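Okay, a thread on the cloth folding work, because a few of you asked after my last post and I promised Daryna Tkachuk I'd write it up before the end of May. Get some tea, I do go on!

1/ The question was a small one. If you teach a robot policy to handle bedding from demonstrations done with a hand-held gripper, does it matter whether the person stops to think between grasps? We had always told people to keep moving. Uliana Symonenko suspected we had that wrong.

2/ So we recorded 700 demonstrations, half of them brisk and half with a short pause right after the jaws close. Same people, same homes, same mix of sheets and quilted things (thick cloth is where our older policy, Ovora, always got into trouble).

3/ Then we trained one policy on each half and gave both the same 60 test folds, on fabrics neither had met. I was sure it would be a wash. The brisk one finished 11 fewer than the one with pauses, and I owe Uliana a very nice lunch.

4/ My best guess is that the pause gives the policy a clean look at how the cloth hangs before anything else moves. Daryna thinks it's more about grip depth, and we've been going back and forth on it for weeks, very happily I should say.

5/ Next up is trying the same split on towels, and after that fitted sheets, which I'm dreading. If you've worked on anything like this, please write to me, I'd love to compare notes.
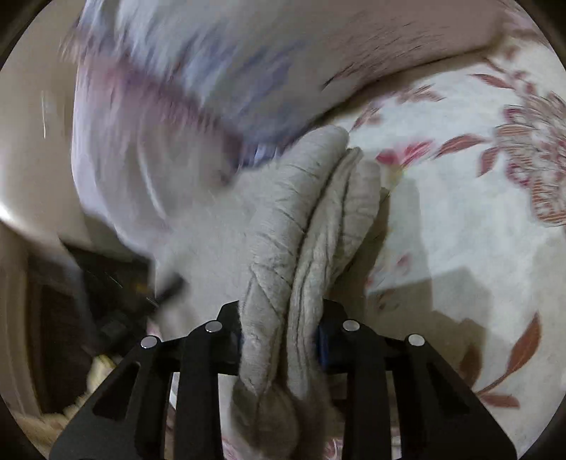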